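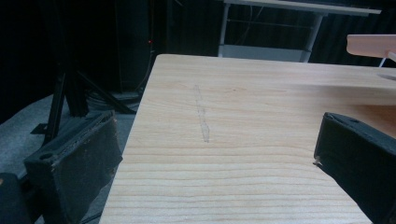 Do my practice runs have to be good?

Posted in Teaching by Hand, by flatpack_widow

I'm collecting examples for a pick-and-place model with a hand-held gripper. You squeeze, you move a thing, you let go, and a computer is supposed to learn manners from it. The target is 600 runs. I have 69 I'd show to my mother.

The rest have problems. I reach, change my mind, reach again. In some I miss completely and close the fingers on air, with great confidence. The Hidlow guide says to "record natural demonstrations," and I can assure everyone that missing is very natural for me.

Do I throw the bad ones out, or does the model need to see a few mistakes? Also, the pads on my fingers have started to fray and pick up lint. Does that matter, or am I looking for something to blame?

brorneck_refugee

Keep the recoveries, bin the dithering. A run where you miss, back off and then get it shows the model how to get out of trouble. A run where you hover over the table like you're choosing a chocolate teaches it to hover. Ours learned that beautifully. It would stop above the part and wait, and I swear it was my wait.

What I do is tag every run the moment it ends, while I still remember what went wrong: clean, recovered or junk. Don't delete the junk, just leave it out of training. You'll want it later when someone asks why there are gaps in the numbering.

Two other things. Start from different places. I did my first whole batch with my elbow on the same corner of the table, and the model was brilliant from that corner and a menace from anywhere else. And stop after 5 bad runs in a row. You're tired, and the model will learn tired.

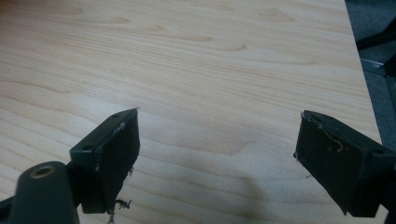
On the pads: a bit of fuzz never hurt my numbers, but a pad that is peeling will change how things slip, and then your early runs and late runs disagree about what a firm grip is. Check the edges before each session. If you swap a pad, swap both sides and write down the run number where you did it. I didn't write it down — I spent a Tuesday watching old clips to find the change.

tillen_user_7

just delete them all and start over, storage is cheap

lorente_nights

Please don't start over.

I agree with most of the long answer, but I'd be stingier with recoveries if you only have 69 clean runs. Train on the clean ones first and see where it fails. If it misses and then freezes, add the recoveries back. If it never gets near the object, you have a different problem and more footage of you missing won't fix it.

Also look at the first second of each run. Mine all opened with me shifting my feet and getting comfortable, so the policy opened every attempt with a small, pointless wiggle. We trimmed it. I kind of miss it.

Related
How slow is too slow when recording?
Tillen export drops the last few frames of a run
Left-handed demos in a right-handed set
Do I need to move the table between sessions?
Brorneck pads wearing unevenly
My model only works in the morning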